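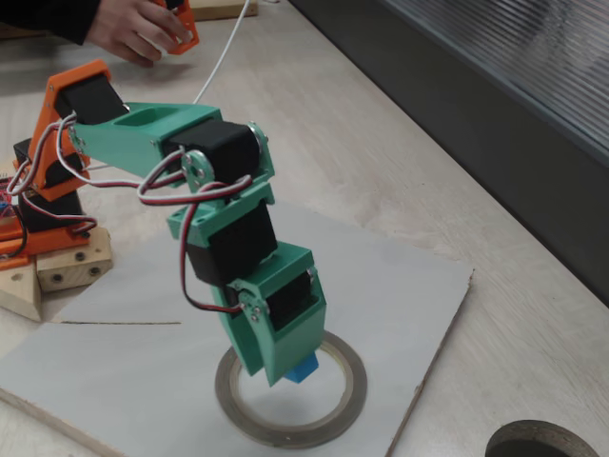
Ticket 382: Replacement servos and spare parts, bench arm
Submitted to: Equipment Planning, Reldale site
Category: Purchase request / recurring fault
Status: Pending budget approval

Summary
The elbow servo on the green printed arm loses position under load. The unit has been replaced once from stock. The requesting group asks that a spare set be purchased and that a complete second arm be considered in the next budget period.

Log entry 1
Fault reported at 9:40. The elbow drops during slow moves over the work board. Horn screws checked and tightened. No change.

Log entry 2
Supply voltage measured at the servo connector and found to sag when two joints move together. The three-color leads were reseated and the supply exchanged for a larger unit on loan from the Sandoval workshop. The sag was reduced. The elbow still drifts after 20 minutes of operation.

Log entry 3
Elbow servo exchanged with the last unit in stock. Drift no longer observed in a 17-minute test. The test was ended early when the loan supply was recalled.

Log entry 4
Quotations requested from Tredia and Tosix. Tredia offers servos singly, with delivery in April. Tosix supplies only in packs, at a lower unit price, and includes metal horns. Printed brackets can be produced in house and are excluded from both quotations.

Budget note from Equipment Planning
The remaining allocation for this line is $3000. It must cover the servos, a permanent power supply and filament. A second arm cannot be charged to the same line and requires a separate request with a statement of expected use.

Action required
The requesting group is to confirm the number of servos needed and state whether the Tosix pack is acceptable. The loan supply is to be returned to Sandoval. This ticket remains open until a purchase order number has been entered.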